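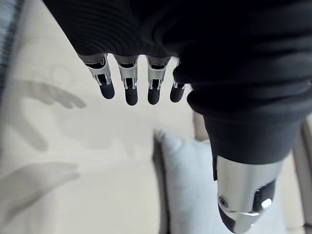
November 18, 2020
By Hajar Alaoui, Jalska

JALSKA OPENS ORDERS FOR THE THIELE SOFA COVER, IN CREAM, FROM OUR WORKSHOP IN PLEDLEY

PLEDLEY – I've been told a press release should begin with the big news, so: the Thiele cover is ready and you can order it from today! It's a fitted cover for two-seat and three-seat sofas, it comes in a pale cream, and it comes off for washing without a wrestling match. I've wanted to make this thing for years and I'm a little giddy, so please bear with me.

I started Jalska to make cushions, mostly, plus the odd window seat when a customer talked me into it. People kept coming in with the same request. They had a sofa they liked sitting on and didn't like looking at, and they wanted it light. Then they'd see a cream sample and pull their hand back as if it might bite. Cream! With kids! With a dog! I said the same to myself for a long time, and I lived with a brown sofa that I never once enjoyed looking at (sorry, brown sofa people, I know you're out there).

So we started sewing test covers in May. The first one was too stiff and squeaked when you sat down. The second was lovely for an afternoon and then slid forward until the seat looked like an unmade bed. I'll skip the third. What we ended up with is a separate seat piece that tucks deep into the back and sides, with a soft roll you push down into the gap after it, and a tie underneath at each corner. Once it's in, it stays in. My sister's boys have tested this more thoroughly than I asked them to.

We're starting with one color and I fought for that. Our supplier, Noltimport, showed us a gray, a rust and a really beautiful green, and I'd happily have a green one myself, but every extra color means another roll of fabric sitting on a shelf we don't have. Cream goes with what people already own. It's warm enough that it doesn't look like a dentist's waiting room, and the light does nice things on it late in the afternoon, when you get those long soft shadows across the seat. I find it very hard to get up again at that point in the day.

A word about sweaters. We get asked all winter whether dark clothes will mark a light sofa, and it's a fair question. A new black sweater can shed fluff like mad for its first few wears. The weave on the Thiele is tight and flat, so fluff sits on top and you can lift it off with a damp hand or a lint roller. Raw denim is another story. If your jeans leave blue on your fingers they'll leave blue on the cover too, so wash them a few times first.

Washing is simple. Shake it outside, close the ties so they don't knot themselves around everything, and put it in on cool with ordinary detergent. No bleach, please, and no softener. Hang it to dry and put it back on while it's still the tiniest bit damp. It'll smooth itself out as it dries and you won't need to iron anything. Two people can dress a three-seater in the time it takes to boil a kettle. On my own it takes me longer, and there's some muttering.

We have 100 covers cut and sewn for this first round, and every one of them is made here in Pledley. We begin sending them out in the order the orders come in. When those are gone we'll sew more, and you should expect to wait 42 days for one from the second round. You have 30 days to change your mind, even if you've had it on the sofa, as long as it comes back washed.

I also want to thank the people on our mailing list, all 2,866 of you. I asked which part of a sofa cover drives you up the wall and I got a mountain of replies, a few of them with drawings. The corner ties came straight out of one of those. The little pocket on the side, sized for a remote, came out of a great many more, and I'd never have thought of it.

To measure up, take the width between the inside of the arms, the depth of the seat from front to back, and the height of the back from the seat upward. Write them down before you go and find the laptop. If your sofa has a shape that doesn't fit the chart, send me the numbers anyway and I'll tell you plainly whether it'll work. Corner sofas are a no for now, I'm afraid.

Free fabric swatches can be picked up at the workshop or mailed to you. For press samples, sizes and anything else, ask for Hajar at Jalska in Pledley. I do answer, though usually in the evening once the sewing machines are off.

COMMENTS

mossy_kate
Ordered the three-seater. I've got a black cat, so wish me luck. Does the side pocket go on the left or the right?

Hajar Alaoui
Right side as you're sitting down, but tell me when you order and I can swap it for you. Say hi to the cat!

R. from the hill
The second test cover you describe is the one I have on my sofa now, from somebody else. I pull it straight every single night. Will the roll fit if the gap at the back is really tight?

Hajar Alaoui
If you can get your flat hand down there, it fits. If you can't, leave out the roll and just tuck the fabric in as deep as it goes.

dunphy64
Please do the green.

tilda w
Got my swatch and rubbed it all over my oldest black cardigan. Plenty of fluff, and it came off with a damp hand like you said. Measuring tonight.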